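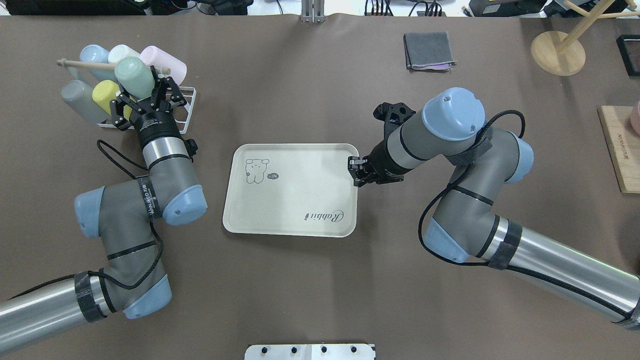 Slide 4: cup rack and serving tray

Start with the rack. White wire, a light wooden rod across the top, plastic cups in soft colors. Say that cups kept upside down take up less counter space, and pause for people who want to write that down.

Then the tray. Cream, low rim, a bear on one corner and the word "Rabbit" near another. Ask which way up they would set it. The lettering and the bear face opposite ways, so either side of the table gets something to read.

Mention Krystyna Cieślak's break room at Revham: 22 staff, 12 cups, one shelf. Color per team worked for her until June.

Skip the Cimono price list if we are past 22 minutes. Next slide: drawer liners.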